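ホーム ＞ 会社案内 ＞ コトゥラについて

コトゥラについて　服と荷物を、人とロボットで扱う会社です 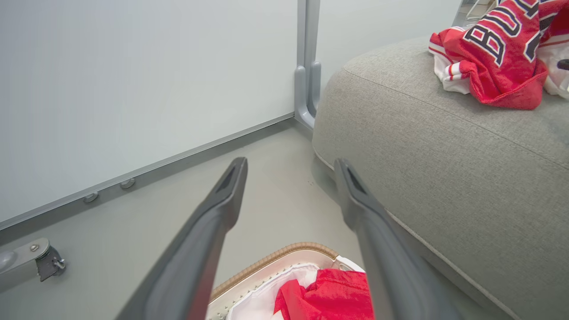 アルビーの手元。開いたスーツケースと、クッションの上の赤いユニフォーム。

コトゥラ（Kotura）は、遠征や長期出張に出る人たちの衣類をお預かりし、洗濯、整理、荷造りまでを引き受けている会社です。お客さまはスポーツチーム、吹奏楽団、舞台のカンパニー、撮影チームなど、とにかく荷物の多い方々。帰ってきたスーツケースをそのまま渡していただき、次の出発までに中身を整えてお返しします。

扱うものはユニフォーム、ジャージ、衣装、タオル、靴下、たまに着ぐるみの手足(頭は別料金です、すみません)。毎日ちがうものが届くので、荷ほどき台の前に立つのが私たちは本当に好きです。つるつるした上着の次に厚手のニットが来て、その下から片方だけの手袋が出てくる。この仕事に飽きたという声を、社内ではまだ聞いたことがありません。

そして今、その荷ほどき台の横にはアルビー（Alby）がいます。

アルビーのこと

アルビーは、私たちの作業場で動いているロボットアームの呼び名です。先の細い二本の指で布をつまみ、持ち上げ、別の場所に置きます。文字にするとたったこれだけなのですが、布をつまむのがどれほど難しいか、導入してから毎日のように思い知らされています。箱なら形が決まっています。シャツは、一度つかんで置いたらもう別の形です。袖がどこかに潜り、背番号は折れて半分しか読めず、白い布が一枚くっついてくる。人は手の感触で「あ、二枚あるな」とわかりますが、アルビーにはそこがまだまだ勉強中です。

現在、サデン（Sadden）の作業場で2台が動いています。担当は荷ほどきの最初の部分、つまりスーツケースから衣類を出して仕分け台に移すところと、空になったケースへ畳み終えた軽いものを戻すところ。洗濯表示の確認、しみ抜きの判断、畳み、補修、最後の詰め方の確認は人がしています。

動かし方を決めるソフトウェアは、社内で「ヴァシラキス（Vasilakis）」と呼んでいる小さな班が受け持っています。開発専任は少数で、残りは荷ほどき台の経験者です。布の扱いを知っている人がいると、話が早いんです。「その生地は端を持つと滑るから、縫い目の太いところを持たせて」という一言で、午前中ずっと止まっていた作業が動き出したりします。

自動化で、私たちの仕事はどう変わったか

見学に来られた方からいちばん多くいただくご質問なので、少し長めに書きます。

まず、腰が楽になりました。荷ほどきは、低い位置に置いたケースに向かって屈み、取り出し、立ち上がり、また屈むという作業の繰り返しです。大きな大会の翌日には、これが夕方まで続きます。以前は腰に貼るものを救急箱に常備していて、補充係までいました。アルビーがその屈む部分を受け持つようになって、夕方の作業場がずいぶんにぎやかになりました。疲れていないと、人はよくしゃべります。

次に、一着を見る時間が増えました。ほつれ、取れかけたボタン、脇の下の薄くなった生地。前から気づいてはいたものの、次のケースに追われて「要確認」の札をつけて回すのが精いっぱいでした。今は仕分け台に座ったまま手に取って、その場で補修に回すかどうかを決めています。おかげで補修室の仕事が増え、荷ほどきから補修に移った人もいます。ミシンを覚えたいと前から話していた人たちです。

新しい仕事も生まれました。アルビーがつかみ損ねたときに原因を書き留める「つかみ帳」の記入係です。最初はノート一冊で始め、今は画面で入力していますが、名前だけはそのまま残りました。光沢のある生地、裏返ったフード、ケースの縁に引っかかったひも、思いがけないものが次々に並びます。現在304件。読み物としても面白く、休憩中に眺めている人がいるほどです。

もちろん、よいことばかりが続いたわけでもありません。導入した年の11月は、正直に言って大変でした。アルビーの速さに合わせようとして人のほうが急いでしまい、作業場の空気がぎすぎすしたのです。そこで順番を入れ替え、人が合図のボタンを押すまでアルビーは次の一着に進まないことにしました。処理できる数は少し落ちましたが、この決まりは今も変えていません。

台のそばで話す声が減った、という指摘もありました。向かい合って荷ほどきをしていた頃は、自然に会話が生まれていました。配置を変えて仕分け台を向かい合わせにしたのは、この声を受けてのことです。まだ最善の形とは思っておらず、机はときどき動いています。先月見学された方は、次に来たとき驚かれるかもしれません。

決めていること

自動化を始める前に、全員で話し合って約束を作りました。今も作業場の入口に貼ってあります。

アルビーの導入を理由に、働いている人の契約を打ち切らない。
止めるボタンは誰が押してもよい。押した理由は聞くが、押したことは責めない。
お客さまの衣類で新しい動きを試さない。練習用には、自分たちで集めた服を使う。
作業を機械に移す前に、いまその作業をしている人に相談する。

三つめの約束のために、作業場の奥に練習の場所があります。クッションやスーツケースを置き、その上や中に服をわざとくしゃくしゃに積んで、アルビーに取らせてみるところです。崩し方にも個性が出ます。きれいに畳むことを長年の仕事にしてきた人ほど、散らかすのが下手なようです。練習用の服は社員が家から持ち寄ったものや古着で、ずいぶん派手なものも混ざっています。

働いている人たち

コトゥラでは50人が働いています。荷ほどきと仕分け、洗濯、補修、荷造り、配送の手配、ヴァシラキス班、それから電話とメールの窓口。前職はクリーニング店、旅館、縫製工場、引っ越し会社、学校の事務とさまざまです。ロボットに触ったことのある人は、入社時にはほとんどいませんでした。

アルビーの基本操作は、希望すれば部署を問わず習えます。講習は勤務時間の中で行い、全9回。最初の回は電源の入れ方と止め方だけをじっくり練習します。二回目でようやく布をつまみます。初めて靴下を持ち上げられたときは、たいてい周りから拍手が起きます！　窓口担当にも受講した人が多く、お客さまから「うちの衣装、ロボットが触っても大丈夫ですか」と聞かれたときに、自分の経験から答えられるようになりました。

なお、ご希望のお客さまの荷物は、すべて人の手で扱っています。お申し込みの際に一言お知らせください。料金は同じです。ビーズや羽根のついた衣装、古い布、思い出の品については、ご指定がなくても最初から人が担当します。

これから

次に取り組みたいのは、濡れた衣類の扱いです。雨の試合のあとに届くケースは重く、冬は手が冷たくてたまりません。ここを任せられたら、みんながどれだけ喜ぶか！　ただ、重くなった布は動き方がまるで変わるので、練習場ではまだ小さなタオルの段階です。つかみ帳の件数も、しばらくは増えていくことでしょう。

靴下を左右そろえる作業も候補に挙がっていますが、こちらは社内で意見が割れています。あの作業は頭が休まるから残してほしい、という声が根強いのです。相談の約束がありますので、話がまとまるまで靴下は人の担当です。

見学について

サデンの作業場は、毎週火曜日の午後に見学を受け付けています。荷ほどき台、練習の場所、補修室を順にご案内し、アルビーの操作も少しだけ体験していただけます。動きやすい服装でお越しください。着なくなった服をお持ちいただけると、練習用に大切に使わせていただきます。薄くて滑りやすいもの、ひもの多いものは特に歓迎です。

見学のお申し込み、遠征荷物のご相談、採用についてのお問い合わせは、お問い合わせページからどうぞ。

サービス内容 ｜ 料金 ｜ 採用情報 ｜ 見学申し込み ｜ お問い合わせ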